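Call for participants: how local news reaches people in Hustatwood and Skokum

Published 10 Jun 2022

We are looking for adults who live in Hustatwood or Skokum and would like to take part in a study on local news. The study is run by Hindow, a small research office that works on newspapers, radio and community media. You do not need any special knowledge, and you do not need to be a person who reads much news. We would like very much to hear also from people who avoid it.

What the study is about

The printed weekly for both towns, the Rudd, stopped its paper edition two years ago and continues only as an email letter. We want to understand where people go now when they need to know something close to home: a closed road, a school decision, a planning meeting, a death notice. Some people ask a neighbor, some listen to the radio in the car, some wait until the letter arrives. All of these answers are interesting for us.

What you will do

You will keep a short diary for 7 days. Every evening you write down which local news you met during the day, where it came from, and if you told it to another person. This takes a few minutes. You can use the paper booklet or an online form – the questions are the same in both.

After the diary week we invite you to one group talk with other participants. The groups are small and the talk is in English, but please do not worry if English is not your first language. It is also not the first language of all of us.

Who can take part

You must be 18 or older and have lived in one of the two towns since at least last June. We can accept only one person from each household. People who work for the Rudd, or who worked there in the past 4 years, cannot join this part of the study. If this is your case, please write to us anyway, as we plan separate interviews with former staff.

There are 81 places in total. If more people apply, we will choose so that different ages and both towns are well represented.

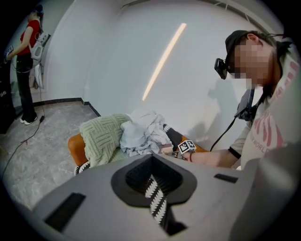 Payment and travel

Each participant receives a gift card after the group talk. If you complete the diary but cannot come to the talk, you receive half of the amount. We pay back bus tickets, so please keep them. For parents we can arrange child care during the talk, but we need to know this when you apply.

Your information

Your name is kept apart from your diary, and it will not appear in any report. We do not share single diaries with the Rudd or with any other publisher. You may leave the study at any moment and you do not have to give a reason – in this case we delete what you have written.

How to apply

Please fill in the short form at the library desk in Hustatwood or in Skokum, or ask there for our email address. Applications are open until the end of June. We answer everybody, also those we cannot accept.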